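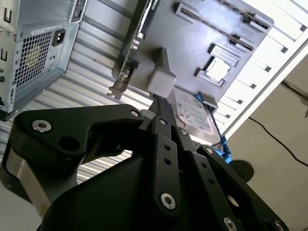 Graphics card won't come out of the slot, scared of snapping something

Ondham Community Help > Computers > Desktops and parts

Maxine Tomoana
Hi all. Need to get the graphics card out of my desktop and it is not having it. Side panel off, case laid over on the dining table, power lead out, monitor lead out. Undid the screw on the bracket at the back. Card moves a bit at the bracket end, wiggles up and down, but the other end is stuck solid like it's glued.

Why I'm taking it out - fans on it rattle when it gets going and my brother in law is giving me his old one, which is a Baltis, bit shorter than mine but he says faster. Also it's filthy in there and I want to get behind it with a brush. PC is a Sirnach tower, bought ready built from the shop on the ring road that's now a nail bar, so no going back and asking them. Booklet that came with it has one page on "upgrades" and it says consult a qualified technician. Thanks for that.

I can see there's some sort of catch at the end of the other slots, the empty ones, little light coloured thing. On the one my card is in I can't really see it, the card is in the way. Is that what's holding it? And which way does it go? Tried poking about with a butter knife then thought better of it.

Paid over 600 for this thing all in and I need it for work so really don't want to crack the board. Any help gratefully recieved. Would like to get it done tonight if poss, kids are out till 9.

Tshepo Swanepoel
Stop pulling! You've got it right, it's the catch.

Every long slot has a latch at the end furthest from the back of the case. Hooks over a little tab on the bottom edge of the card. Until you let it go the card won't lift, and if you heave hard enough you'll rip the latch off or bend the slot, and then you do have a problem.

How it goes depends on the board. Mostly one of these:

Push down type. Press the end of the latch towards the motherboard, it tips away from the card and you feel a click. Commonest by miles.
Push sideways type. Slides or swings out to one side. Flat looking thing, sort of a hockey stick shape.
Pull back type. Bends away from the card, away from the back of the case. Older boards.

Look at one of your empty slots first, you said you can see those. Work its latch with your finger and see which way it wants to go. If the one under the card looks the same it'll very likely do the same, though not always, the slot for the graphics card sometimes gets a fancier one. Torch in your teeth or phone light, look along under the edge of the card.

Order I do it in:

Shut down, switch off at the wall, lead out. Hold the power button in for a few seconds after.
Touch bare metal on the case. Then touch it again when you come back from making tea.
Power plugs on the card itself. You didn't mention these. Have a look along the top edge or the far end of the card, if there's a plug with 6 or 8 wires going into it that has to come off first. Squeeze the clip, pull the plug, not the wires. Some smaller cards don't have one.
Screw or screws on the bracket. You said "the screw". Check there isn't a second. If the card's bracket takes up 2 slots at the back there are usually 2 screws, and the other one hides.
Latch.
Lift straight up off the board, both ends together. Small rock end to end is fine. Not side to side, that's what hurts the slot.

If you can't get a finger in, use something long and not metal. I use the wrong end of a wooden paintbrush. A chopstick is good, plastic ruler also. No butter knife please. No screwdriver either, if it slips it goes straight across the board and I have seen the scratch that makes, on my own machine, 3 weeks old at the time.

Also - lay the case properly flat if you can, so you're lifting the card up and gravity's holding nothing against you. When it's tilted the card sags as it comes free and the catch grabs it again.

Maxine Tomoana
Thank you!! There IS a second screw. Tucked right under the lip, black, same colour as everything else in there. And yes one plug, out now, took some squeezing.

Latches on the empty ones push down, tried both. The one under the card I've now got a chopstick to (takeaway drawer comes good) but it goes down a bit and pops straight back up. Is it meant to stay down? Feels springy.

wihongi_repairs
Get some proper compressed air while your in there and do the fans. Would also replace thermal paste. Sirnach ones run hot.

Tshepo Swanepoel
Some click and stay, some spring back. If yours springs back you have to hold it down while you lift that end of the card. One hand on chopstick, other hand under the back of the card lifting a tiny bit, few mm is enough. Once the tab is past the hook it can't grab again and you can let go of the latch and use both hands. Don't need strength. If you're using strength something is still done up.

Hold the card by its edges or by the metal bracket. Not by the fans, the blades snap off and the gold strip at the bottom doesn't like finger grease.

Ignore the thermal paste for now, that's a different job and she's getting rid of the card anyway.

Maxine Tomoana
OUT. Took 20 minutes of swearing and then came up as if nothing had ever been wrong. There was a felt mat of dust behind it you could have made a slipper from.

Quick ones before I put the other in.

Does the latch have to be open for the new one to go in or does it just push past?
The Baltis only has one slot's worth of bracket and mine had 2, so there'll be a gap at the back. Matter?
It hasn't got anywhere to plug the power lead in. Spare plug just dangles then?

Tshepo Swanepoel
Nice one.

Open the latch first, line the card up, press down evenly, along the top edge above the slot. You should see the latch come up by itself. Hear it too on most. If it's not come up the card isn't fully in, and that's the number one reason for a black screen afterwards. Don't force the latch up with a finger and call it done.

Gap at the back - not the end of the world, works fine without. It lets dust in though and you've obviously got a supply. Blanking plates are pennies. Have a look in the box the PC came in, sometimes there's a bag of them rattling round with spare screws.

Spare plug, yes, leave it, but tuck it behind something so it can't get in a fan. Cable tie, or a bit of string, I'm not fussy. If the card hasn't got a socket it gets what it needs through the slot.

I would ask your brother in law what exactly the card is though. A short one with no power plug being faster than a two slot one with a power plug... might be right, if yours is really old. Might not. Don't bin yours till you've tried it.

Before you put the side back on: screw in the bracket, monitor lead into the CARD and not into the socket higher up on the board. Half the people on here with "new card dead" have plugged into the wrong one. Then lead in, power on, see you've got a picture.

wihongi_repairs
Check drivers aswell. Uninstall the old ones

Maxine Tomoana
Update. In, latch popped up with a proper clunk, screwed down, picture came up first go. No rattle, lovely and quiet. Screen was huge and blurry to start with till it had downloaded its driver and restarted itself twice, fine after that.

Not faster, though. Slower if anything, the spreadsheet people send me at work scrolls like treacle. Rang him and he's now not sure which card it was he gave me, there were a few in the garage. So the old one is on the sideboard wrapped in a tea towel and I'm looking at whether you can just buy the fans for it. Will start another thread for that as it's a different problem.

Found the blanking plate, it was taped inside the lid of the box.

Tshepo Swanepoel
Do start the other thread, and put the model number off the sticker on the back of the card. Fans are usually sold by card model and held on with tiny screws, so have a saucer ready. And swap the tea towel for a cardboard box or an antistatic bag if you've got one.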